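07/12/2023

I have been meaning to write since breakfast and now it is past ten at night and the tea has gone cold beside me, so this will probably wander. I finally sat down with Grandma's letters today. All morning, all afternoon, and a good bit of the evening too, with one break for soup and one for the mail, and I still only got as far as the spring she left Ferkurville.

I had forgotten how she wrote! She never began with the weather or with how are you. She just plunged in, as though you had been standing in the kitchen with her the whole time and had only turned away to reach for a plate. "Well, the Grevettis have bought the corner lot," starts one of them, and off she goes for four pages about the fence. I read that one twice because it made me so happy. I can hear her say "lot" with that long flat vowel she got from her father and passed on to my mother, and which I am told I have myself when I'm tired.

The big surprise was the dressmaking. I knew she sewed, of course. We all wore the results, some of us more gratefully than others. But I never knew that she took in work for pay, and not a little of it either. There is a small brown account book tucked in with the letters (it slid out of the bundle and nearly went into my soup) and in it she wrote down every hem and every collar, with the name of the customer and what they owed. At the very back, in pencil, underlined, she has the total for the year they were saving to move. It comes to 1490 dollars. I sat and looked at that number for a long while. Think of how many buttonholes that is, and most of them done after the children were in bed.

She writes such a lot about cloth, too. She hardly ever describes a person's face but she will tell you just how a sleeve hung. There was a green wool coat she made over for Mrs. Ragnarsson that seems to have given her trouble for weeks, and it keeps turning up in the letters like a difficult cousin. First the lining was wrong, then the shoulders, then Mrs. Ragnarsson got thinner.
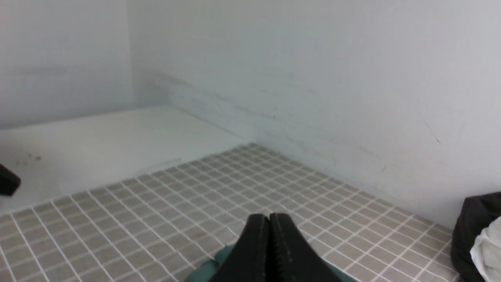 Green things, and the little squares.
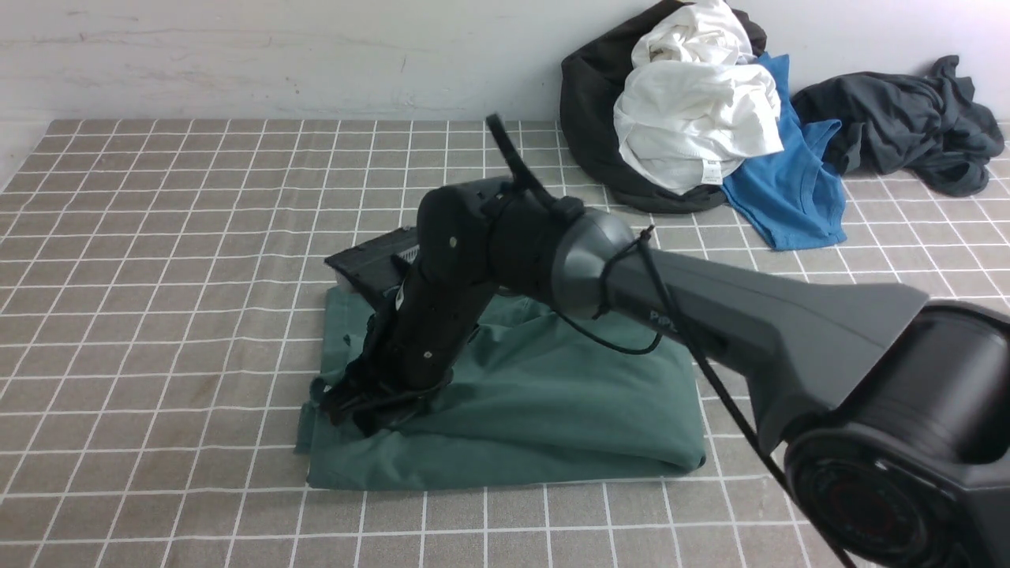 Maureen Kershaw called just after supper and I read her the coat parts over the phone, and she said that I had the story the wrong way around, that her mother always told it as Mrs. Ragnarsson getting stouter and blaming the coat, and that the two women did not speak for a whole winter over it. She also said Grandma wore that coat herself in the end. Well! I went back and checked, and the letter does say thinner, plain as day, but Grandma was writing to her sister and may have been feeling generous. Or she may have been worried the letter would be passed around, which in that family it surely would have been. Maureen thinks there is a snapshot somewhere of Grandma in the coat on the church steps, and she has promised to look through her mother's hatbox.

We talked for more than an hour. I do love talking with her, even though I always end up with a crick in my neck. She remembers the house on Prindholm Road much better than I do, the back stairs especially, and the sewing machine under the window with the lamp pulled down low over it. I only remember the pins. You could not walk barefoot in that room, and I did, every summer, and cried every summer.

I have put the letters back in order as well as I can. She hardly ever wrote the year, so I've been going by who was a baby and who had just got married, and there are seven I can't place at all. I've set those on the piano with a ribbon around them. One mentions a flood in June and one mentions a new priest, so perhaps Maureen can help with those when she comes.

Tomorrow I want to copy out the account book before the pencil fades any more. I should call Peter back too, and get the good lamp down from upstairs, as my eyes were stinging by four o'clock. And I must buy bread. I used the last of it for toast to go with the soup, and then let the toast burn while I was reading about the fence.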